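车间里上了双臂之后，大家的活儿变成什么样了？

版块：工厂日常 / 自动化与岗位

楼主：拧螺丝的老冯

先说一下情况，我在Kovville这边一家做小件分拣和配套包装的厂子，干了十来年，手工台、流水线、夜班都待过。去年冬天厂里定了Sullia的双臂工作站，二月份开始一台一台往里装，到现在我们那条线上原来坐人的位置，有一半换成了小隔间，里面两条白色的胳膊对着干活。

我不是来骂的，也不是来夸的，就是想找同行聊聊。我们组原来22个人，一个没裁，这点得替厂里说句公道话。可是人还是那些人，活儿已经不是那个活儿了。以前我上班坐下来，左手边一筐料，右手边一摞盒子，旁边是老搭档，手上不停嘴上也不停，八个钟头过得挺快。现在我一个人看四个隔间，站着走来走去，哪个停了去哪个，一天说不上几句整话。下班脚底板疼，脑子也累，可手是闲的，回家剥个蒜都觉得手生了。

想问问各位，你们那边上了以后，人都干什么去了？适应了多久？年纪大点的同事怎么办的？慢慢说，不着急，我晚上都在。

2楼：小满不加班

坐个沙发。冯师傅说的“手是闲的”我太懂了。我们厂用的是Homero的单臂，比你们早一年，我是从包装岗转过去做看护的。头两个月特别不习惯，总想伸手帮它一把，看它夹个东西夹半天，心里那个急呀，恨不得把门拉开自己来（当然没有，门一拉就停，停了要写记录，写记录比干活还麻烦）。

后来慢慢好了。我现在最喜欢的是早上换料那半个钟头，把当天要跑的东西一样样摆出来，想想哪个好夹哪个难夹，跟它的脾气对一对。说起来有点傻，但这个活儿是真要动脑筋的，圆的扁的透明的，各有各的麻烦。

3楼：半截铅笔

我泼点冷水，你们别生气。

“一个没裁”这话我听过，我们厂当年也这么说。是没裁，走了的不补，合同到期的不续，两年下来一个组少了三分之一，账面上确实没有一个是裁掉的。冯师傅您问问您那边，二月以后有没有招过新人？

还有，一个人看四个隔间，工资按几个人算的？我不是挑事，这个问题总得有人问。

4楼：楼主 拧螺丝的老冯

回三楼。新人确实没招过，你说中了。工资这块，加了一个看护补贴，钱不多，也就是几顿饭的事。按件的那部分没有了，改成固定的，算下来我自己跟以前差不多，手快的那几个是吃亏的。我们组有位大姐，原来一个班能出807件，全线最高，组里的奖金榜常年是她的名字，现在榜也摘了，大家都一样。她嘴上不说什么，我看得出来她心里不是滋味。三十多岁练出来的一双手，练到快五十，忽然没人看了。

5楼：西门外卖面的

这个大姐的事看得我心里酸酸的。我妈也是这样，踩了半辈子缝纫机。

不过我想替另一头说两句，我妈的手现在一到阴天就疼，抓筷子都费劲。要是当年有个机器替她做一半，我是愿意的。冯师傅你们那位大姐，手腕还好吗？

6楼：楼主 拧螺丝的老冯

回五楼，问到点子上了。她的腱鞘炎有好几年了，原来每天下班贴膏药，整个更衣室都是那个味儿。上个月聊天她跟我讲，膏药有阵子没买了。所以这个事情你说怎么算呢，我也算不清。

7楼：Liis Kuusk

大家好，我是做工作站调试的，在Tamiru园区，中文是在这边工作以后学的，写得慢，请多包涵。

看护岗位累，我觉得有一大半是安排的问题，机器本身只占一小半。我们在两个车间试过，一个车间是一个人看四台，哪里停去哪里；另一个车间是两个人一起看七台，每隔一个钟头换一次，一个走动，一个坐下来整理物料和写记录。第二种，大家下班的时候脸色好很多，还可以说话。冯师傅可以把这个办法跟班长讲一讲，不用花钱。

另外那位大姐，请一定让她参加示教。夹东西从哪个角度下去，先拿哪个后拿哪个，手快的人都有自己的一套，她们自己也说不出来，但是做给你看就很清楚。我们调试的人在办公室里想三天，不如她站在旁边看十分钟。

8楼：半截铅笔

楼上说的换班办法我赞成，示教这个我有保留。让人把吃饭的本事交出去，交完了呢？这份手艺值多少钱，合同上写了没有？我们厂请老师傅示教，给的是一箱牛奶和一张奖状。

9楼：Liis Kuusk

您说得对，一箱牛奶是不可以的。我们这里示教算技术工时，单独计，比看护高一级。但是我知道不是每个厂都这样，这个应该在开始之前谈好，写下来。我同意您。

10楼：小满不加班

难得看见三楼的铅笔大哥被人同意，截图了哈哈。

插一句，我们这边示教也是后来才算工时的，是几个老师傅一起去找主任谈的，一个人去谈没有用，大家一起去就有用。冯师傅你们可以商量商量。

11楼：车间里养鱼

我是管设备的，站在我这头说几句。各位看见的是机器抢了活儿，我看见的是我半夜两点接电话。以前线上坏一个封口机，敲两下还能凑合到天亮，现在停一个隔间，我得从家里骑车过来，到了一看，是一个盖子滚到够不着的地方去了。拿出来，复位，回家，天也快亮了。

上个季度我们的停机记录一共769条，我一条一条翻过，真正算设备毛病的很少，大部分都是物料没摆好、东西倒了、滚了、粘住了。所以我特别同意二楼说的，早上摆料那半个钟头值钱得很。谁摆得好，那天我就能睡觉。给摆料的同志多发一点，我第一个举手。

12楼：Iraklis Tsakiris

我在Sullia做培训，看到提到我们的设备，上来打个招呼，只代表自己。

一个人看四台，我个人觉得刚上手的阶段太多了。前三个月最好一个人两台，等物料稳定了再加。还有凳子，很多车间撤了工位就把凳子也撤了，看护其实是可以坐的，高脚凳放在两个隔间中间，视线刚好。请帮我问候那位大姐，807件，我自己试过手工岗，一个班下来连一半都没做到，手抖得签不了字。

13楼：西门外卖面的

做培训的人自己去坐过手工岗，这一点我服气。

14楼：楼主 拧螺丝的老冯

几天没上来，攒了一肚子话，一起说吧。

凳子的事我当天就去讲了，班长愣了一下，说没人提过啊，第二天就从仓库搬了两把出来，一把还是我以前坐的那把，底下垫着我自己剪的纸板。就为这个，谢谢十二楼。

两个人搭着看的办法也报上去了，说下个月先在我们这条线试。我跟大姐搭一组，她看料，我跑腿，反正我闲不住。

示教的事，我们几个凑在一块儿合计了，打算照小满说的一起去谈。铅笔兄弟，你那句“写了没有”，我原话带过去了。

有两位私信问我现在一天到底干些什么，我按顺序写一写，给没见过的朋友看看，也算我的一点心得，有不对的请设备那边的兄弟指正。

一、接班先看记录，上一班停在哪儿、为什么停，有写不清楚的当面问，别等人走了再打电话。

二、摆料。爱滚的东西尽量立着放，扁的薄的别贴着盒边。盒子要给胳膊留出下去的地方，线也得看一眼，别跟盒子靠得太近。现在跑的是混料，大小软硬都不一样，圆片、方块、管子、盖子都有，还有文件夹这种大块头。

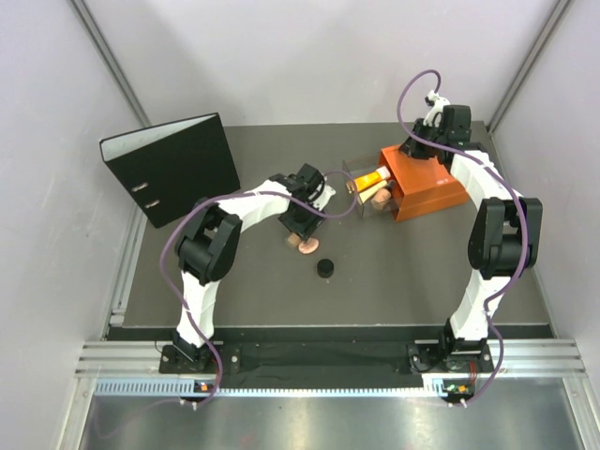

三、开跑以后先盯住头几件，别急着走开。头几件夹得顺，后面多半没事；头几件就别扭，趁早停下来重新摆，比后面硬撑着省心。

四、停了别慌，先看再动手。养鱼兄弟说的滚远了的盖子，白班我们自己能处理，按规矩停稳了再开门，拿出来复位，记一笔就行，别留给夜里。

五、交班把台面收干净，料归料，盒归盒。这一条是大姐教我的，她坐手工台的时候就这样，最后五分钟一定收拾，桌上跟没人用过似的。

15楼：车间里养鱼

第四条我要打印出来贴墙上。第二条里再补一句，透明的盒子擦干净再放，手印子多了有时候也认不准，我们这边遇到过几回。

16楼：半截铅笔

写得实在。老冯你看，你这五条就是手艺，你还说手闲着。谈的时候把这个也带上，看护不是站着看，该算技术的就算技术。

我还是那个看法，人少了就是少了，换凳子换班都好，可那几个走了不补的位置，该问还得问。不过你们那边肯听人说话，比我们强，这我认。

17楼：小满不加班

同意100遍。冯师傅谈完了上来说一声呀，我们这边也想学学。对了大姐愿不愿意来论坛？我想问她薄的东西怎么拿不粘手，我练了好久都不行。

18楼：楼主 拧螺丝的老冯

问过了，她说打字慢，让我代笔。薄的先拿指肚往自己这边带一下，翘起一点边再捏，别直着往下抠，指甲也别留长。她还说，这个她正琢磨怎么让那两条胳膊也学会，试了几个角度，还没试出来，有眉目了我再来更新。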